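Proroneck table

The Proroneck table is a style of low, heavy household table that comes from the market town of Proroneck and the farming villages along the Drekach river. It is known above all for its dark top, which is stained nearly brown-black and brushed so that the grain stands up under the hand, and for its gently bowed sides. Families in the district have eaten, kneaded bread, cut cloth and done the accounts on such tables for generations, and a good one is still a very welcome wedding present.

Origins

The oldest written mention is in a Proroneck parish inventory of 1,648 household goods, where a "black board on 4 feet" is listed between a flour chest and a pair of andirons. Older tables were made from a single wide plank, but as big trees became scarce the joiners of the Yang valley learned to glue up narrower boards, matching the grain so carefully that the seams are hard to find even in good light.
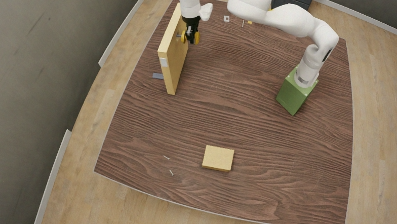 The dark color came first from walnut husks steeped in rainwater, and later from a mixture of husks and rusty nails left in vinegar. Each workshop had its own recipe and guarded it rather fondly - some would tell you the ingredients but never the number of days. After staining, the top was scrubbed along the grain with a stiff brush, oiled, and left in a shady barn until the end of August, when the harvest was in and people had money to spend.

Later history

By the time the railroad reached Voltden, there were 50 workshops in the district, and tables were being shipped well beyond the valley. Factory furniture hurt the trade badly, and many joiners turned to making doors and window sashes instead. Interest came back slowly, helped along by the yearly furniture fair at Voltden, where as many as 400 old and new tables have been shown in a single weekend.

Care

Owners usually wipe the top with a barely damp cloth and oil it once a year. Small scratches and rings are left alone, and in the villages they are thought to add to a table's value.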